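Cluslow Home Tasks – recorded examples for robot learning

Cluslow is a set of 283 recorded examples for teams who train two-armed robots with hands. Each recording is made in a furnished room and keeps the head camera view together with the arm and finger positions. You can order 80 examples first and add the others later. 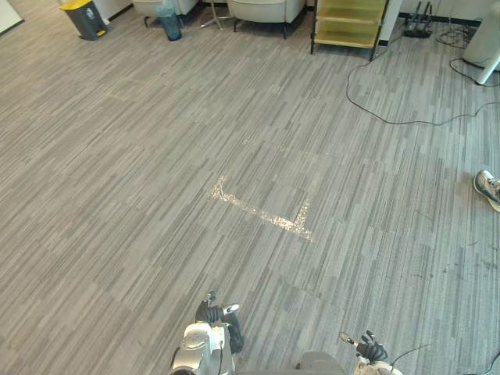
Gray carpet, black hands, head camera view in both.
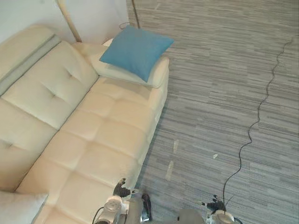 Files are delivered on one disk, with a task list in English. For questions on formats please write to Funmilayo Adeyemi.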